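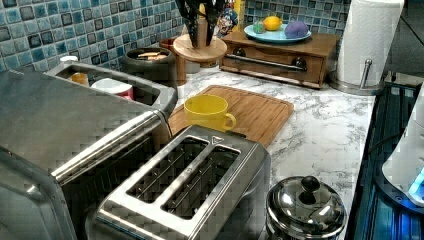
How to record your first set of kitchen demonstrations

This guide is for people who join the Wernville kitchen project and have never recorded demonstrations before. It explains how to prepare the counter, how to drive the arm for an episode, and what to write down so that the training group in Satton can use your work. You do not need to know how the learning part works. You do need patience and a free afternoon.

What you need

A reserved place in the kitchen room for at least three hours. The task sheet for the week. The shared log, open on the laptop. A cloth. Your own account, because episodes saved under another person's account are very difficult to find later.

Step 1: Read the task sheet before you touch anything

Each task is one sentence, for example "put the lemon on the cutting board". Read it aloud and ask yourself where the task starts and where it ends. If two people in the room give different answers, the sentence is not good enough yet. Write to Kusum Dixit and she will change it. Do not repair the sentence yourself in the log. In July we had 217 episodes with four versions of the same sentence, and it took Kusum most of a week to put them together again.

Step 2: Set the counter

We divide the objects in two groups. The first group is the objects of the task, which must be inside the reach of the arm. The second group we call the background, and it is everything else that a normal kitchen has standing on the counter.

New people often want to clear the background away. Please leave it. A policy that has learned only on a clean counter will fail the first time it meets a cereal box. But do change it between blocks: move a jar, turn a plate, exchange two things along the wall. Large appliances stay where they are for the whole session.

Check these points before you start:

Plugs of appliances that you do not use are pulled out.
Nothing tall stands between the arm and the objects of the task.
The cutting board lies flat and does not slide when you push it with one finger.
The lights are the same as written in the log for this block.
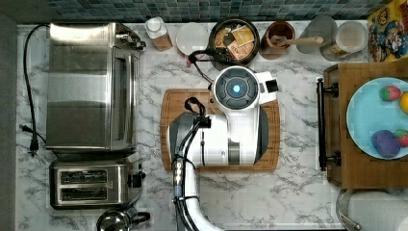

Cables are the most common cause of a lost episode. Before each block, move the wrist slowly to the four corners of the working area and look at what the cables do. On our arm they run along the left side of the lower segment, and one makes a loop above the wrist which reaches towards the dark pan at the back of the counter. A loop needs to be long enough for the wrist to turn, but if it is too long it can catch a handle or the rim of a glass when you come back. When you see that it touches something, stop, move the object, and begin the episode again. Do not try to drive around it — the learner will copy your detour faithfully.

Step 3: Record

Bring the arm to the home position. Press record, wait one full breath, and then move. The short wait gives the model a clean first moment with no movement in it.

Move at an even speed. It should feel a little slower than you would like. Try not to stop in the air to think, because the model cannot know that you were thinking and will learn that the air above the plate is a place to stop. If you must think, do it before you press record.

Approach each object from the side that leaves the gripper visible to the camera. Close the gripper fully, lift, move, lower, open. After you open, go back a hand's width before you stop the recording.

A small correction is welcome. If you miss the lemon by a finger and then get it, keep the episode and mark it "corrected". If you drop the object and have to reach in with your own hand, discard it.

Step 4: Change one thing

After ten episodes, change one thing only: the position of the object, or the position of the board, or the background. Write the change in the log before the next episode. When several things change together, Samer Hakim cannot see later which of them made the policy better or worse.

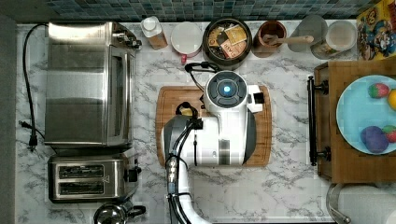 Text: Biljana Ristić and Youssra El Ouafi, Wernville kitchen project
Checked by Elin Morgan

Step 5: Look at your episodes the same day

Play back every tenth episode at double speed. You are looking for a gripper that closes too early, an object that is hidden during the whole grasp, and a start position which has slowly moved away from home. The last one is hard to notice while you work.

Then give each episode one mark: good, corrected or discard. If you are not sure between good and corrected, choose corrected.

Step 6: Upload and leave the room ready

Start the upload before you clean, it takes some time. The folder name is the task number, then your initials, then the block number. Wipe the counter, put the toy fruit back in its box and park the arm. The log has a last column called "remarks", and we do read it. Things like "the board was sliding after block 2" have helped us more than once.

How many episodes are enough?

For a simple pick and place, our first useful policy came from 774 episodes, recorded by 3 people. With one person the number was similar but the result was weaker, probably because each person has their own way to approach an object. So if you can, share a task with a colleague and change places after every block.

Questions about the log go to Kusum, and questions about the arm to Samer.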